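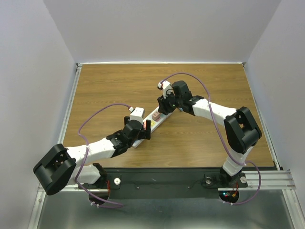

School bus fees again. Council wants 200 dollars per kid per term for the Melia run, starting December. Thread, typing fast

1/ 642 signatures on the petition so far. Ankica Omerović handed it in this morning – she's got three girls at the high school

2/ They already axed the stop at Walter Road. So its a 9 km walk or a lift from mum. Lots of mums start work at six

3/ Girls drop out of the after-school program first. Was 97 enrolled, less now, waiting on the new number

4/ Submissions are open, form is on the council site. Took me ten mins. Dont leave the postcode blank or it wont send

5/ will post the councillors' replys when I get them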